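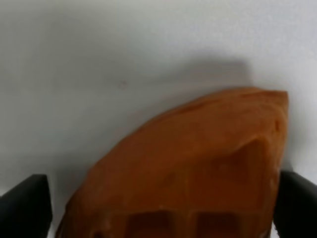
Hetow sells a teaching service for small robot arms. You plug in two cameras, one on the wrist and one off to the side, you show the arm how to do a chore, you send the recordings off overnight, and in the morning there is a file waiting that supposedly knows the chore. I have been paying for this since November. The sales page talks a lot about the wrist camera, and I'll admit the wrist camera is the part I've grown fond of. Up close it sees very little except what's for breakfast: a wall of waffle crust with a gripper finger on either side and a couple of pockets peeking in along the bottom. If you asked me to pick that up knowing nothing else about the world, I'd want a minute too.

The chore I chose was putting a piece of waffle in a basket. Lieselotte Buschmann, who talked me into the trial, thinks this was unserious of me. She used hers to sort cable glands. But I read the 36 pages of the Hetow manual and every example is a cube or a mug, and I own neither a cube problem nor a mug problem. A waffle wedge has one curved side, one straight side and one side that looks like it lost an argument. It seemed like a fair test of a service that promises to handle "everyday objects."

What you get for the money

The subscription is 60 dollars a month. For that you get the recording software, the overnight training and a support inbox. You don't get the arm, the cameras, the table, or anyone to hold the laptop while you crawl under the table for the dropped cable. There is a cheaper plan that trains only on weekends. I tried it for one billing cycle and spent every Saturday waiting by the computer like a man expecting a parcel.

Setup took me an evening. Most of that went into the side camera, which Hetow wants fixed in place and never touched again. I touched it twice. Each time the software noticed, put up a yellow banner, and asked whether I would like to start over. It's a polite banner. I came to hate it.

Recording is the good bit. You guide the arm through the motion, press the space bar when you're done, and it saves the run with a little chime. If the run was bad you press X and it vanishes without comment, which is more tact than I'm used to from software.

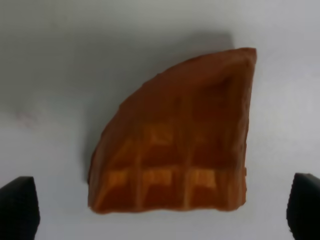 The manual says to vary the starting position between runs, and it's quite stern on the subject. My early batch was too neat. I'd set the wedge down in the same spot each time, facing the same way, and what I got back the next morning was a robot that could pick up a waffle as long as the waffle was standing on its mark like an actor. So I went back and did it properly: turned, shifted, close in, further off. The view I was after most often was this sort of thing, with the whole piece in sight, curved crust up and to the left, the straight cut on the right, and both fingers open below it with clear table in between. There's a faint pinkish smudge near the left edge there too, and I did worry for an evening that the model would learn to navigate by the smudge. Support told me to wipe the table. I had been hoping for a more technical answer.

The second batch was better by a wide margin. The arm would come down, hesitate, shuffle sideways a bit and close on the thing from the sides. It sometimes grabbed the pointed corner and carried it off at an angle, with the dignity of someone holding a napkin they'd rather not. But it got there more often than I'd expected for a file I'd gone to bed and forgotten.

After that I started getting greedy. The plan allows several tasks per arm, and you can hand it a typed instruction to say which one you want. I added a block task, partly to be fair to the manual and partly because a block doesn't leave crumbs. I also left other things standing on the table on purpose: a drinks can, the basket, the purple-topped odds and ends. Hetow calls this "clutter mode" and there's a checkbox for it. 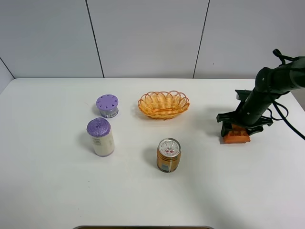

Clutter mode is where the price starts to make sense. I'd used Surov's software before this, a one-time purchase, and it was perfectly good so long as the table held exactly one object. Put a can next to it and the arm would go and introduce itself to the can. With Hetow I had far less of that. It took more recordings, and the night's training ran well into the next morning, but the arm mostly went where it was told and left the drinks alone.

Mostly. It has a thing about the basket. When the basket is moved more than a hand's width from where it stood in training, the arm still gets over it, but it lowers the fingers in a way that makes me want to look at something else. I sent support a clip. They wrote back within a day, which I appreciated, and suggested recording nine more runs with the basket in new places. I did, and it improved. I also noticed that the answer to every question I've ever asked them is "record more runs," and I suspect it's a template.

I tried the reverse task too, taking the wedge back out of the basket. This is harder than putting it in. There's a rim to clear on the way down, and once you're inside there isn't a lot of room to open the fingers. Most of my own demonstrations were ugly enough to get the X. The ones I kept were slow and careful – straight down, a pause, then close.

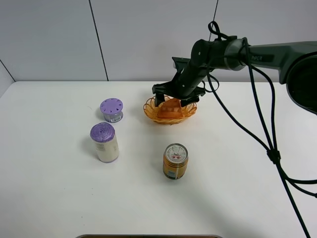
Complaints

The export button. You can only download your trained file in Hetow's own format, and if you stop paying it stops loading after a month. This is in the terms, in plain enough words, so I can't claim I was tricked. I still think it's mean. Havlíček lets you keep what you made, though from what I've seen of their demos you might not want to.

The chime. It can't be turned off. I have heard it in my sleep.

The manual has a chapter on lighting that amounts to "have some." My table throws soft shadows all over the place, and I would've liked a page on whether that matters.

Would I keep paying

For now, yes, on the monthly plan. If you've got one object and one place to put it, buy Surov once and be done. If your table looks like mine, Hetow is worth a couple of months, and you should go in knowing that you'll be doing the same small motion over and over in your socks at night.

Lieselotte wants to borrow the setup for her shop in Nasholm next. She has asked me to clean the gripper first.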